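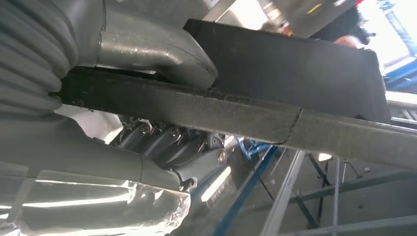 Cell safety - what changes in November

Quick one from Usha Devadiga, lots going on. The new working rules for the robot cells at Wandside are signed off. Short version:

Speed. Anyone inside the fence, arm stays in reduced mode. No "just for a second". Teach pendant goes in with you, not left on the hook.

Lockout. Own padlock, own tag. Przemysław found two tags last month with no name on them - those don't count as lockout, full stop.

Hoses and cable runs. Look them over at the start of every shift, before power. Rubbing, kinks, clips gone missing, write it up. Form 3764, same as before, but page 2 is new so bin teh old pads.

Clearance. Keep 600 mm free between the arm's full reach and anything fixed. Applies to carts and ladders too. Grażyna Makowska is re-marking the floor at the Clurnitz line first, then ours.

Program changes. Second person signs, every time. If Jarosław is out, ask Mieczysław. Save the old version before you touch anything, please.

Refresher is 8 people per group, starts 7 a.m. in the training room, bring your safety glasses. Names on the sheet by the time clock. Contractors from Atness need to do it to, no badge until they have.

Questions to Usha - email is better than the phone this month.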